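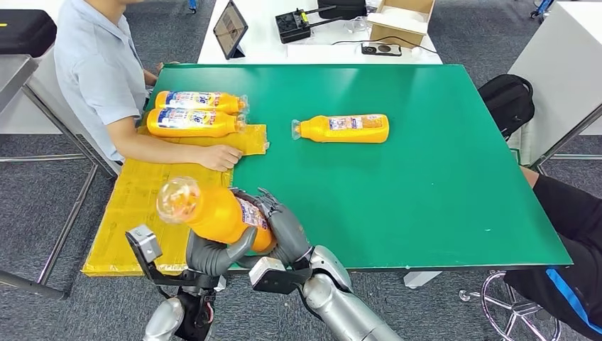
4.2 Neutral courts and the home effect

The home effect was estimated separately for matches played on a club's own court and for those moved to a neutral hall. In the Hestier League the two kinds of fixture are easy to tell apart in the records, as the hall is entered on the score sheet by the table officials before the match starts. Cup ties were left out. So were the 91 league matches for which the hall entry was missing or had been altered by hand, although the final score was legible in all of them.

For each remaining match we took the points margin of the side listed first and fitted a linear model with one strength term per club and season, plus a single term for court type. Club strengths were held fixed within a season. This is a crude choice: a club that loses its centre in September is a different side by the spring, and the model has no means of knowing this. Brito's earlier work on the Zarora division let strength drift from week to week, but that division plays a longer schedule and the drift terms were poorly determined even there.

Uncertainty was obtained by resampling whole rounds – not single matches – with 2000 resamples for each court type. Matches in the same round share travel conditions and, in the smaller halls, the same pair of referees, so treating them as independent would give intervals that are too narrow. The resampling code was checked against a closed-form result for the case of equal club strengths and agreed to the second decimal place.

The court term is clearly positive for matches on a club's own court and cannot be told apart from zero for the side listed first in a neutral hall. The second result matters for the play-off rounds, all of which are staged at the Furnival hall in Stelosgate. The higher seed is listed first there, wears white and has the bench nearest the changing rooms, and several coaches have claimed that this amounts to a small advantage. We find no sign of it. The interval is wide, however, and an effect of one point would not have been detected.

Two clubs train at the Furnival hall during the season. Dropping their 60 matches there leaves the estimate for neutral courts almost unchanged, with a slightly wider interval. Attendance was not included in the model, as figures before the change of ticketing system were entered by the clubs themselves and are often rounded. Silvana Brito kindly supplied the corrected hall list used in this section.

Figure 4. Robot hands clasping an orange plastic bottle above a green-topped table.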